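Jeans still smell musty after washing, any ideas?
Posted by Ronja Lindholm in Laundry & Clothes

Moved to a basement apartment in May and now all my denim smells like a pond. I've washed one pair 3 times. More detergent has only given me a pond with perfume in it. What am I missing?

Gwawr Lougher
Less detergent, for a start. The extra stays in the fabric and the smell moves in with it. Soak them in cold water with a cup of white vinegar for an hour, then wash with half your usual amount. Turn them inside out and dry them somewhere with moving air. A basement doesn't count. Lay them flat on a table first and pull the seams straight, or you'll get the wavy leg.

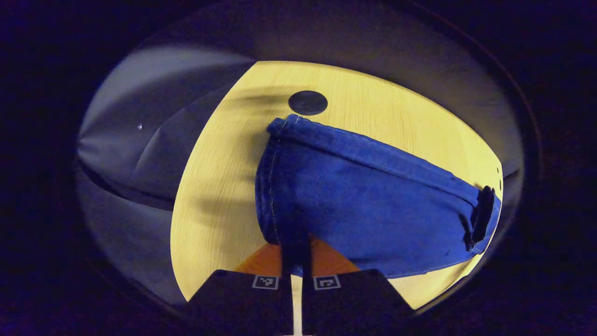
Fergal Ní Chonaill
Freezer. Works for me.

Eilif Magnusson
The freezer does nothing, Fergal, we've been over this. Ronja, check the rubber seal on your washer. I cleaned mine after 17 years and would prefer not to discuss it.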